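4. Creating a Listing

Use this section to add a home to your Prondar account. You need the Agent or Office Manager role. If you do not see the New Listing button, ask your office manager to change your role under Team Settings.

Before you start, have the property address, the signed listing agreement and your photos ready.

4.1 Enter the property details

1. From the dashboard, select New Listing.
2. Type the street address and pick the match from the list. For new construction, select Enter Address Manually.
3. Choose the property type: Single Family, Condo, Townhome or Land.
4. Enter bedrooms, bathrooms and living area. Type the area as a whole number, such as 1,747. Do not type "sq ft" in the box.
5. Enter the asking price and the date the agreement was signed.
6. Select Save Draft.

Note: Drafts are visible only to your office. A draft with no activity for 99 days is moved to the Archive folder.

4.2 Add photos

1. Open the draft and select the Photos tab.
2. Drag your files into the upload box, or select Browse.
3. Wait until each thumbnail shows a green check mark.
4. Drag the thumbnails into the order you want. The first one is used as the cover.
5. Add a caption under each photo if needed.

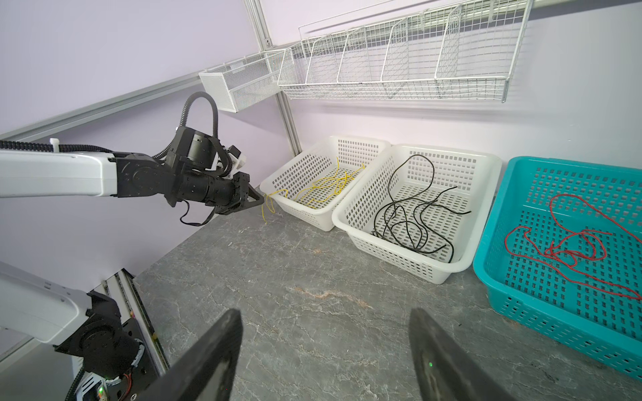
Figure 4-2. White basket on a gray marble-patterned countertop, with robotic arm.

Captions print on the flyer exactly as typed. Check the spelling before you publish, especially street and subdivision names.

Caution: Deleting a photo from a published listing also removes it from saved flyers. This cannot be undone.

4.3 Publish

1. Select Review. Missing fields are marked in red.
2. Correct any marked fields and select Review again.
3. Choose the start date for showings.
4. Select Publish.

The listing appears on the Barnport and Brelberg search pages after the next update. If it is still missing the following morning, check that Share With Partners is turned on, then contact Kwesi Mahama in Account Support at extension 632.

Section last revised 22 August 2019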